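Laner publishes revised bench guide for school and small works laboratories

Sostcombe, October 7, 2022

Laner has issued the third edition of its guide to manual sampling and filtration of process water. The guide is written for school laboratories and for works laboratories with a small staff. It replaces the edition in use since the Skulville site opened.

The revision was led by Malsha Sikder and Cor Prins. It draws on 2666 sample records held at Skulville, taken from cooling circuits, rinse tanks and boiler feed lines. Records without a stated filtration time were left out of the analysis.

The main change concerns the order of work. Conductivity is now measured before filtration, and the sample is divided only after that reading has been entered. The earlier edition allowed either order, and results from the two methods could not be compared directly.

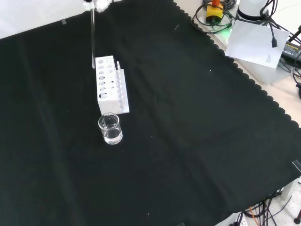

Bench Guide, third edition, p. 28

Section 3 deals with glassware and racks. Tubes and rods are to be stored upright and dry. Rinsing is done with water from the same batch used for the blank. Users who change batch during a run must prepare a new blank and note the change on the record sheet.

"Most of the queries we received were about blanks," said Rocío Sarmiento, technical editor. "The old text covered them in one paragraph. They now have a section and a worked table."

Filter papers are listed by pore size and flow rate. The minimum sample volume for a suspended solids test has been set at 80 ml. Smaller volumes may be used for rinse tank samples if the volume is stated with the result.

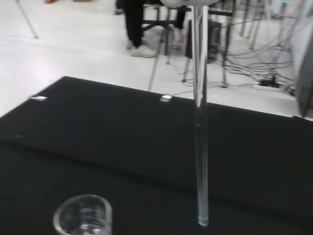

Glass funnel stem over a black work surface.

The guide was checked by Imad Nassar of Sarpong, which carried out parallel tests in June. The method for iron has been withdrawn pending further work and will be issued as a supplement.

Printed copies can be ordered from the Sostcombe office. Holders of the second edition may exchange it without charge.

Press contact: Marcelino Herrero, Laner, Sostcombe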